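Apartado 6

Desgaste

La norma interna de Andgate para células de manipulación tenía diecinueve páginas y un apartado 6 que remitía a un apartado 6 anterior. Filipa Quintela lo encontró en febrero, en su segunda semana como responsable de revisión. El texto decía: "Los dedos de la pinza se inspeccionarán según lo dispuesto en 6". No existía ninguna otra disposición.

Preguntó a Custódio Ramalho, que llevaba la célula dos desde su instalación, qué criterio aplicaba.

- Miro los dedos - dijo Ramalho.

- ¿Cada cuánto?

- Cada 1000 ciclos. A veces antes.

- ¿Y cuándo los cambia?

- Cuando están mal.

Quintela anotó la respuesta literalmente y la pasó al borrador entre corchetes, como texto pendiente de definición. El borrador debía estar cerrado antes de la auditoría de Rukenlow, el cliente, que exigía un criterio de rechazo escrito para toda pieza en contacto con el producto. El producto se llamaba Fleta y era frágil. El contrato no decía mucho más.

Primera redacción

La primera versión ocupaba media página. Establecía que el operador pararía el brazo, cortaría la energía, bloquearía el seccionador y comprobaría la ausencia de movimiento antes de acercar la mano a la pinza. A continuación revisaría el apriete de la tornillería, el estado de las superficies de agarre y la integridad de las puntas. Se rechazaría todo dedo que presentara "desgaste visible".

Albertina Serrano, de seguridad, devolvió el documento en una hora con una sola marca, un círculo alrededor de "visible".

- ¿Visible para quién? - escribió en el margen.

Quintela propuso "visible a simple vista, a 300 milímetros". Serrano objetó que a esa distancia Ramalho veía cosas que ella no veía, y que el turno de noche no veía ninguna de las dos. Hubo una reunión. Orestis Christodoulou, el integrador, asistió por teléfono desde un aparcamiento y sostuvo que la mella en un remate no afectaba a la función si el contacto se producía por la cara interior. Serrano le pidió que lo pusiera por escrito. Christodoulou dijo que lo haría. En el acta figura como acción abierta.

Ramalho no habló hasta el último punto.

- Si apuntan "desgaste visible", los rechazo todos - dijo -. También los del armario.

Se acordó retirar el adjetivo. Sin él la frase obligaba a rechazar cualquier dedo que hubiera trabajado, de modo que se retiró también el sustantivo. El apartado quedó así: "Se rechazará todo dedo que presente". Con esa forma entró en la revisión tres, y con esa forma la aprobó alguien de calidad que no ha sido identificado.

Segunda redacción

El ciclo 1102 de la serie de aceptación terminó en parada. El registro recogía una fuerza de cierre fuera de banda, sin colisión. La pieza estaba intacta. El procedimiento exigía localizar la causa en los dedos antes de rearmar, y el apartado aplicable era el 6.

Quintela bajó a la célula con la norma impresa. Ramalho ya había bloqueado el seccionador y colgado su tarjeta. Ella colgó la suya debajo, como mandaba el apartado 4, que estaba bien escrito y al que volvía a veces sin necesidad.

- Léame el criterio - dijo Ramalho.

- "Se rechazará todo dedo que presente".

- Presente qué.

- No lo dice.

Ramalho tomó el destornillador dinamométrico del panel, comprobó la fecha de calibración, se la enseñó y esperó a que ella la escribiera. Luego fue tornillo por tornillo, cantando el valor. Quintela lo repetía antes de anotarlo. Era una costumbre de Ramalho, no de la norma: quien lee canta, quien escribe repite, y si los dos números no coinciden se empieza desde el primer tornillo. Empezaron desde el primero dos veces. La segunda fue culpa de ella.

- ¿Dónde está recogido esto? - preguntó.

- En ninguna parte. Me lo enseñó Rosário Morais.

Morais se había jubilado antes de la norma. En el archivo de la planta quedaba de ella un cuaderno de tapas grises, sin código de documento y por tanto, a efectos de auditoría, inexistente. Quintela lo pidió esa misma tarde. La página que buscaba tenía el encabezado "Dedos" y cuatro renglones: apretar cantando. Punta: pasar la uña, si engancha, fuera. Goma: doblar, si se abre, fuera. Si dudas, fuera, y apunta por qué dudas.

Lo transcribió cambiando "uña" por "galga de perfil" y "fuera" por "se segregará en el contenedor de no conformes". Conservó el último renglón sin tocarlo. Serrano lo marcó con un círculo y, un rato después, borró el círculo.

La revisión cuatro incorporó además una tabla con el orden de examen: puntas, superficies de agarre, tornillería, articulaciones y, si el puesto llevaba cámara, lente y soporte. Christodoulou llamó para advertir que el orden le parecía arbitrario. Se le contestó que lo era y que debía respetarse.
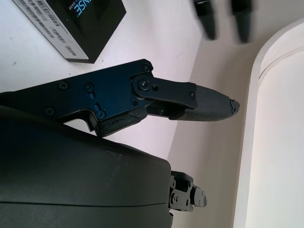

Remate negro mellado en el extremo; goma agrietada en el borde inferior de la chapa.
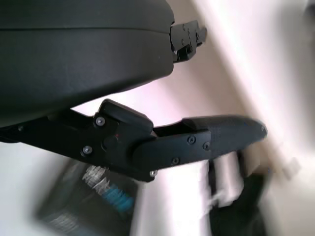

Tornillería del dedo y de la articulación.
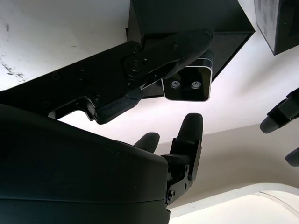
Auditoría

El auditor de Rukenlow se apellidaba Abreu y leyó la norma de pie, pasando las hojas con el capuchón del bolígrafo. En el apartado 6 se detuvo.

- "Si dudas, fuera, y apunta por qué dudas" - leyó -. Está en segunda persona.

- Sí - dijo Quintela.

- El resto del documento está en impersonal.

- Sí.

Abreu pidió los registros de la célula dos. En la columna de observaciones, la letra de Ramalho decía: "Engancha un poco. Fuera. Dudo porque el lado bueno también enganchaba cuando era nuevo". La línea siguiente, del turno de noche, decía: "Dudo. No sé por qué dudo. Fuera". Había varias más por el estilo. El consumo de dedos se había duplicado desde la entrada en vigor y la causa de la parada en el ciclo 1102 seguía sin determinar.

- ¿Tienen el criterio de origen? - preguntó Abreu.

Quintela puso el cuaderno sobre la mesa. Abreu lo abrió por la página señalada, buscó el código de documento en la cubierta, en el lomo y en la contraportada, y pasó la uña por el canto.

Levantó una no conformidad menor por uso de documentación no controlada y dio por cerrada la inspección a las cinco y cuarto. Al día siguiente Quintela asignó al cuaderno el código que quedaba libre en la serie y lo devolvió al archivo. Ramalho pidió una fotocopia para la célula. Se le denegó, por ser copia no controlada, y la hizo.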